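Search this site Go

Gathering examples, week 3

Hi all! I've been out collecting grasps for the Braner model again, and I picked a few favorites for the gallery. We're up to 31 places now -- Nindenitz is still the one I like best.

My rule is small desk stuff only, nothing heavier than a mouse, and I do 15 takes before I switch tables.

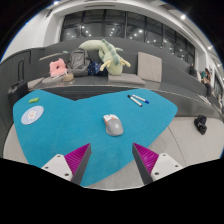

Markers are my nemesis, by the way. They roll, I chase them, and then the take is no good for training (Hou keeps those too, in a separate folder). More in April!

We use cookies to remember your settings. OK

Contact | Copyright Edasitz | Back to top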